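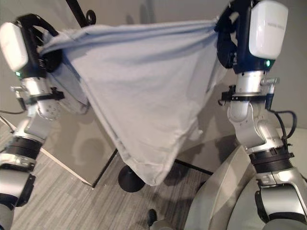

Light blue cloth, held up at two corners.

Hesby Primary School – building and sanitation checklist
Inspected by: Donnie Drummond
Date of visit: 16 Oct 2018
Learners enrolled: 300

Marking: OK / Repair / Urgent

1. Toilets, girls' block – Urgent
Two of the stalls have no door. The flush handle is missing in the end stall. Staff have been filling the cistern by bucket.

2. Toilets, boys' block – Repair
Urinal drain is slow. Floor was dry at the time of the visit. Window latch broken.

3. Hand washing – Urgent
Only 2 taps run. The others were shut off in March after the pipe behind the wall split. No soap at either tap.

4. Drinking water – OK
Tank lid fits and locks. Outlet tap does not drip. School says the tank was last cleaned during the winter break, but there is no record of it in the log book.

5. Classroom roofs – Repair
Grade 4 room has a stained ceiling board next to the light fitting. Light to stay off until an electrician has looked at it. Gutter above the room is full of leaves.

6. Electrical – Repair
Cover plate missing on the office socket. Main board labeled and locked.

7. Fire equipment – Repair
Extinguisher in the kitchen is past its service date. The one in the hall is fine. Hoses not tested – water pressure too low.

8. Exits and gates – OK
Semple Road gate opens outward and was unlocked during school hours. Classroom doors clear.

9. Fence – Repair
Gap of 29 inches behind the storeroom. Learners use it as a shortcut.

10. First aid – OK
Box stocked. Needs more gauze.

Urgent items to be reported to the district office within 10 days. Copy left with the principal. Items 1 and 3 to be checked again at the next visit.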